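Festwood Tenants Group Asks Landlord to Show Its Math on "Whole-Home Refresh" Fee

FESTWOOD, November: The Rowlands Street Tenants Group today called on Vavard Property Services to put off its planned "Whole-Home Refresh" program until the company explains what renters will get for their money. The group represents renters in the Rowlands Street buildings, where notices about the program went under doors last month.

Under the plan, every apartment would be enrolled in a yearly package of touch-up painting, fixture checks and what the notice calls "surface renewal." Each household would pay $300 a year, billed along with rent. The notice says the program will "lift the everyday living experience." It does not say who decides when a surface needs renewing, how long the work will take, or what happens if a renter thinks the apartment is fine as it is.

"I have read the notice several times and I still can't tell you what I'd be buying," said Chih-ming Hsueh, who speaks for the group. "Painting a wall that has gone ten years without paint is ordinary upkeep. We pay for that already. It's in the rent. If Vavard thinks it isn't, we'd like to see the page of the lease that says so."

The group is not against repairs. Its members have been asking for repairs for a long time, and many of the requests are small: a closet door off its track, a bathroom fan that hums and moves no air, a hallway light that goes out when the front door slams. Renters report these through Doso, the online request system Vavard brought in two winters ago. At the time, tenants were told Doso would mean faster service. Members say it has mostly meant faster emails. A request gets a reply within minutes saying that it has been received, and a second one some days later saying that it has been closed. Whether anyone came by in between is another matter.

Vavard's notice points to Doso as proof that the new program will run smoothly. The tenants group finds this hard to accept. If the company wants to use the system as evidence, it should release the records: how many requests were opened, how many were closed, and how many of the closed ones had a visit from a person with tools. The group asked for those records in writing and was told they are "internal." It asked a second time and got the same answer with a different signature.

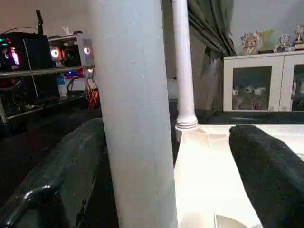

There is also the question of timing. The notice gives renters 10 days to "confirm preferences," but the only preferences offered are a morning visit or an afternoon visit. There is no box for declining. A renter who does nothing is treated as having agreed to a morning visit. The group has asked Vavard whether silence can really count as a yes to a new yearly charge, and would like the answer to come from someone who can be held to it.

The company has made two main arguments for the program. The group has looked at both and is not convinced by either.

The first is that small problems fixed early save money later. That may well be true. A slow drip under a sink can ruin a cabinet floor, and a chip in a painted sill near a damp window will only get bigger. But the money saved in those cases is the owner's money. The cabinet belongs to the owner, and so does the sill. If early repairs save as much as Vavard says, the program should pay for itself without a new line on anyone's bill. No one at the company has explained why the savings go one way and the cost goes the other.

The second argument is that renters in other Vavard buildings like the program. The notice quotes one unnamed resident who says her apartment "feels brand new." The group would be glad to hear from this resident, or from any other. It has asked for the name of a single building where the program has run for a full year, so that its members could go and knock on a few doors. So far no building has been named. A happy customer with no name and no address is not much to go on when the bill comes every year.

The phrase "surface renewal" has caused more confusion than anything else in the notice. Some members took it to mean floors. Others thought it meant kitchen counters. When one renter called the office to ask, she was told it covered "all touchable areas," and when her neighbor called the same afternoon, he was told it meant paint only. Both could be honest mistakes by busy people answering phones. Still, a company that wants to charge for a service ought to be able to say what the service is, and say it the same way twice in one day.

Members have also raised the matter of access. Many of them work nights or care for small children or older parents at home, and a painter in the hallway at 8 a.m. is no small thing for someone who went to bed at seven. The notice says crews will need "clear access to all rooms" and asks renters to move furniture away from the walls before the visit. It does not say who moves the furniture for a renter who can't. It says nothing of paint fumes, pets, or who pays if something gets broken.

"They keep telling us it's for our comfort," Hsueh said. "My comfort would be improved by heat in the stairwell. I put that in through Doso last winter. It was marked closed in the spring, when it got warm out."

The tenants group is asking Vavard to do the following before any charge appears on any bill:

Publish a plain list of the work covered by the fee, room by room, and a list of what is not covered.

Explain how that work differs from the upkeep already owed under the current lease.

Release the Doso records for the Rowlands Street buildings, with names and apartment numbers removed.

Let any household say no, in writing, with no effect on its lease or on how its repair requests are handled.

Hold an open meeting in the evening, with a person present who has the power to change the plan.

On the last point, the group would like to be clear. Vavard did hold what it called a listening session in the Rowlands Street lobby. It took place at 2 in the afternoon, when most renters were at work, and it was run by a pleasant young man from the sales side who handed out color cards and said he would pass along any concerns. The members who came asked him about the fee. He said he wasn't familiar with the fee. They asked him about the lease. He offered them a color card. The group has no complaint about him. It does question why he was the one sent.

Since the session, Vavard has described the program in an email to renters as having been "shaped by resident feedback." The version in that email matches the version in the first notice, down to a misspelling in the second paragraph. If feedback shaped anything, the group would like to know which part.

The group has been told privately that it should wait and see, and that the program may turn out better than its members expect. Perhaps it will. Several members would be happy to have their bedrooms painted, and one has already picked a green. But renters were asked to wait and see about Doso, and before that about the change in trash pickup, and before that about the new front door locks, which still stick in wet weather. Waiting has not produced much to see. The group thinks it is fair to ask for details first this time.

Members have agreed to keep paying rent in full and on time while the questions are open. Nothing in this statement should be read as a call to hold back rent. The group is advising households not to sign the preference form until the list of covered work has been published, and to keep a copy of any letter or email they get from the company. Households that have already signed may write to the Vavard office asking to take back their form. A sample letter in everyday language is available from the group at no charge.

The group will meet again later this month in the laundry room of the south building at 7 p.m. All Rowlands Street renters are welcome, including those who like the program and want to say why. Vavard has been invited to send someone. It had not replied when this statement was written, apart from an automatic message saying that the invitation had been received.

About the Rowlands Street Tenants Group

The Rowlands Street Tenants Group is an unpaid association of renters in Festwood. It takes no money from landlords, contractors or political campaigns. Membership is open to anyone who rents in the Rowlands Street buildings.

Media contact: Chih-ming Hsueh, for the Rowlands Street Tenants Group, Festwood. Reporters who wish to see the original notice and the later email side by side may ask for copies.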